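Search this newsletter Go
Print this page | E-mail this to a friend

Bench Notes: Four Bins and a Tray
Posted in September by Volodymyr Pasichnyk

I've been promising a piece on sorting small parts since spring, and three of you have now written in to ask where it went. It went under a pile of small parts, which is about what you'd expect! Anyway, I finally sat down after supper on Thursday and wrote up how I think a kitting table ought to be laid out, and I'd love to hear where you disagree.

By kitting I mean the dull bit before the fun bit, when you pull together everything one build needs and set it in one place. For years I did it straight out of the drawers. I'd walk over for a board, come back, walk over for a solenoid, come back, forget what I was after (you know how it goes), and by nine o'clock I'd have a cold cup of tea and half a kit. My old bench at the Strickland building was the worst for it, because the drawers were on the far wall and the light switch was on a timer. 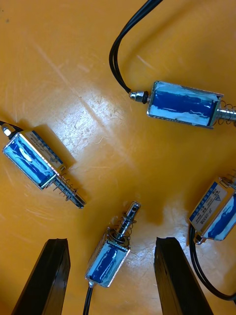 Solenoids are the parts that finally made me change my ways. They come with leads, and the leads hook into everything. Put a handful of the little push-pull ones in a deep jar and you'll pull out one and get four. I had a carton of 300 once, bought with the Drivitz club money, and I swear I spent more time untangling than soldering. Now I tip a few into a shallow bin and spread them out so each one has a bit of floor to itself. When you need one, you lift it by the metal body and the wires come along quietly behind. Don't ever pull by the lead. I still do it when I'm in a hurry and I still regret it.

So, bins. Shallow beats deep every time for this sort of thing. You want sides high enough that a round thing can't roll away and low enough that you can see the whole floor without leaning. I like a strong color too, yellow or orange, because a silver part on a gray bin floor just vanishes when your eyes are tired. Rounded rims are nicer on the wrists, and I say that as somebody who has spent whole evenings with his arms resting on the sharp kind.

Then the layout. Two bins on the left, two on the right, and a tray in the middle for the kit you're making up. I tried all four bins in a row for a while and it was hopeless - I was forever reaching across one to get to another and dragging a sleeve through the boards. 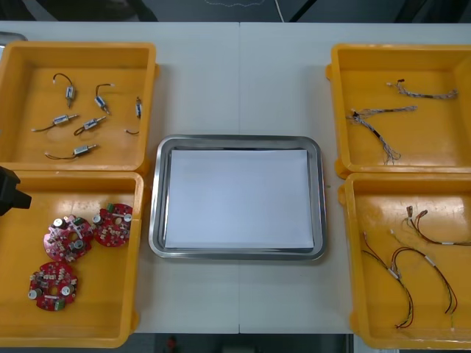
Solenoids upper left, round red boards below them, steel tray in the center.

The one-kind-to-a-bin rule is the thing I'm strictest about. I know it's tempting to drop the motors in with the solenoids when there's room to spare. They're small, they're silver, they've got wires on, what's the harm? The harm is that you'll grab the wrong one at the end of a long evening and find out when the case is closed. We had that with the Kumgate kits, and I opened up 30 of them to find 2 that were wrong. I wasn't much fun to live with that week.

Boards deserve a word of their own. The round ones with the hole in the middle are lovely to pick up, you just take them by the rim, but they will ride up on each other if you let them. A slight overlap is no tragedy for a minute or two. For anything longer I'd keep them apart, especially if there are capacitors standing up on them, and I'd only put out as many as I meant to use before the next break.

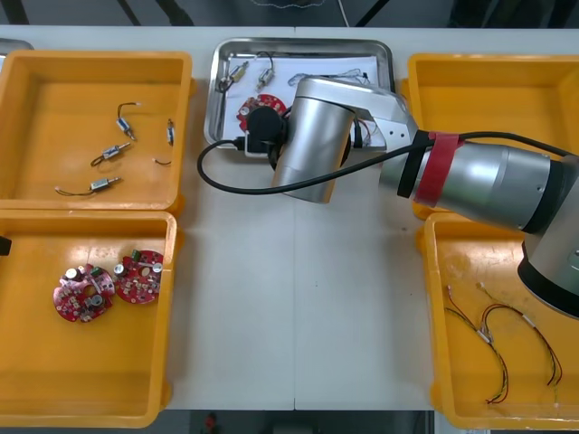

Put the boards in the tray first and the wired parts after, writes a reader from Dinambridge, who has tried it both ways and says a lead trapped under a board is the quickest way to lose your temper. Fair point, and I've been doing it the other way around for years! I'll give it a proper go this month and report back.

The same letter asked what I put in the bottom of the tray. Plain white paper, a fresh sheet whenever the old one gets grubby. Bare steel throws the light back at you, and small parts skate around on it. On paper they mostly stay where they're set down, and you can pencil the kit number in the corner (I'm up to 491, if you were wondering). It also means that when a snippet of wire or a crumb of solder turns up, you can lift the whole sheet and shake it off over the trash.
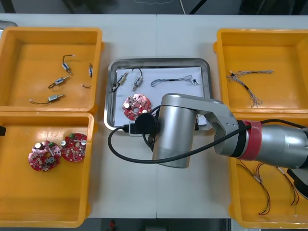
Stray bits of wire are my other bugbear, by the way. Have a look through each bin before you start and fish out anything that isn't a whole part. It takes a minute. And when you finish for the night, put the leftovers back in the drawers, even if you're sure you'll carry on in the morning. I have been sure of that many times.

Next issue I want to get into labels, and whether it's worth labeling the bins at all when the contents change every week. I say a strip of masking tape and a marker will do. Write in if you've got something better, and please put your name on the letter this time, Dinambridge!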